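How do you teach a robot to tidy a desk?
By Sunita Dhillon
27 September 2024

Think about the last time you picked up a pencil. Did you plan it? Probably not! Your fingers just knew what to do. A robot's fingers don't know anything until someone shows them, and showing them is the job of the Trivley robot club.

The club's project is called Cudska. The idea is that a robot can learn by copying people, a bit like you learned to tie your laces. So club members hold a gripper in each hand and do everyday jobs with them, again and again. A gripper is a simple robot hand with fingers that open and close.

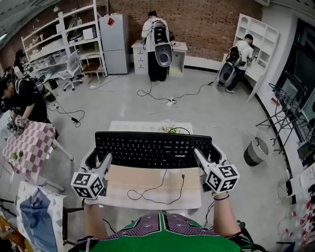

Photo: Govel Young Makers

Can you spot the cubes with black-and-white patterns on them? Each pattern is a bit like a name badge. A computer can look for it and work out where the gripper is and which way it is tilted. Clever, isn't it?

Moving a keyboard sounds easy, but try it with only two fingers on each hand! You have to come in from both sides and keep it level, and the cable loves to get in the way. One go isn't enough for the robot to learn from, either. The club wants 100 goes at each job, and by the end of last week they had 88 for the keyboard. Nearly there!

Mistakes are welcome too. If something slips, the club keeps that go and marks it with a note.

Try it yourself: put a wooden clothes peg in each hand and move a sock from one end of a table to the other. Now fold it. (My best time is 70 seconds, and it was a very messy fold.)

Questions for the club? Write to the Govel Young Makers page | © Govel Young Makers 2024 | Back to top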